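How to set up captions for a live stream

2018-07-09
By Fergal Hegarty

Live captions used to mean a stenographer and a dedicated line. For a small event you can now do a usable job with one laptop for the encoder, one for the captioner and a browser page between them. The steps below are the ones I use for talks and local meetings, with the Watima caption relay and an ordinary RTMP encoder. Other relays differ in the menus but the order of work is the same.

What you need

You need an encoder that can embed CEA-608 captions in the video, a streaming host that passes them through, and someone who can type or respeak at a decent rate. Check the host first. Some accept embedded captions and drop them silently when they make the lower bitrate versions. If the host's help pages don't mention captions, send a short private test and look for the CC button in the player.

You also need a clean audio feed for the captioner. Take it from the mixing desk, before any delay, and send it over a separate audio call. Don't let the captioner work from the public stream, which on most hosts runs 30 seconds or so behind the room.

Step 1. Create the caption session

Log in to the relay, choose New Session and give it a name that includes the venue. I once had two sessions both called "Talk" open on the same evening, Zuvholm and Pludidholm, and the captions for one went out on the other for several minutes. Copy the ingest key and the captioner link into a text file. The key goes to the encoder operator and the link goes to the captioner. They are not interchangeable.

Step 2. Connect the encoder

Open the encoder settings and find the captions or ancillary data tab. Set the source to Network, paste in the ingest address and key, and choose channel CC1. Leave the frame rate alone at this stage. If the encoder is already streaming, stop it, save, and start again, as most only read the caption settings at startup.

Set the video bitrate as you normally would. Captions add almost nothing to it. On a poor connection I go down to 800 kbit/s and the text still arrives intact, though the picture suffers.
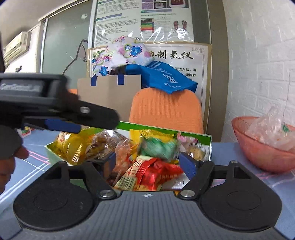 Snacks, and a blue fingertip pad against the side of a box.

Step 3. Set the line length and mode

Use roll-up mode with 3 lines. Pop-on captions look tidier but they need to be prepared in blocks, and that doesn't suit live speech. The maximum line length for CEA-608 is 32 characters, and the relay will wrap for you if you tick Auto wrap. Words longer than a line get split, so turn on Hyphenate only if you expect web addresses to be read out.

Place the captions at the bottom unless you have a lower-third graphic with speaker names. In that case move them to the top for the whole programme – switching position halfway through confuses viewers and some players ignore the change.

Step 4. Load the word list

Ask the organiser for the names of speakers, places and products at least a day ahead. Enter each one under Dictionary with a short code. For an event in February I had a speaker called Ó Flaithearta, and the accented capital came out as a blank box on one player. The older caption character set handles some accented letters as two-part codes, and not every decoder reads the second part. Test any accented name on the real player. If it fails, agree a plain spelling with the speaker before the event.

Step 5. Measure the delay

Start a private stream and have someone count aloud from one to 9 on camera while the captioner types each number. Watch the result in a browser. The captions will trail the speech by a few seconds. If your encoder has a video delay setting, increase it until the gap is small, and delay the audio by the same amount. Do not delay the captioner's feed.

If you can't delay the video, leave it. Viewers cope with a steady lag better than with one that keeps changing.

Step 6. Run a full check

Watch on a desktop browser, a phone and a tablet. Turn captions off and on again on each one. On phones the captions style often comes from the accessibility settings, so an odd colour or size may be the handset's own doing.

Then unplug the captioner's network cable for a moment and plug it back in. The relay should reconnect without a page refresh. If it doesn't, update the browser and try again.

After the stream

Download the transcript from the session page before you close it. Watima saves it as plain text and as an SRT file. The SRT timings start from when the session was opened, so you will need to shift them to match the recording. Most subtitle editors have a Shift times command that does this in one go. Correct the names while you are in there, then upload the file with the recording and switch off the embedded track if the host shows both.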